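Storage and Work Surfaces in a Small Domestic Kitchen
Project report, Halilović group

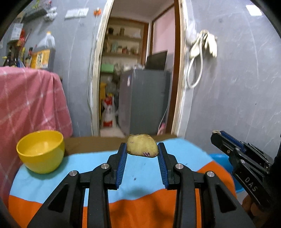 Zewditu Mekonnen commented on the first draft that potatoes should be kept apart from the cooking oils in any storage plan, and that the draft had treated the whole kitchen as one store. The plan was revised in April to separate the two.

1. Aim
The project set out to record where food and equipment are kept in a kitchen with an adjoining store room, and to propose a layout that shortens the walk between store and work surface during potato preparation.

2. Existing arrangement
Oil, condiments and dark glass bottles stand together against the grey wall, close to the work surface. A wall shelf above them holds assorted items. Jars and containers are on wooden shelves in the next room, through the open doorway, with the refrigerator. The work surface is covered with a cloth in blue and orange, and a yellow plastic bowl is kept on it.

3. Method
Each preparation task was timed from the first trip to the store until the bowl was full. Walking distance was measured with a tape along the normal route - furniture was not moved.

4. Results
Total walking distance over the trial was 1166 m, of which 228 m was spent fetching jars. Two tasks were repeated after timing errors.

5. Proposal
Jars in daily use should move to the wall shelf. Items now on that shelf can go to the store room. Špela Pavlović has asked for the bottles to be grouped by height, and this is included in drawing 2.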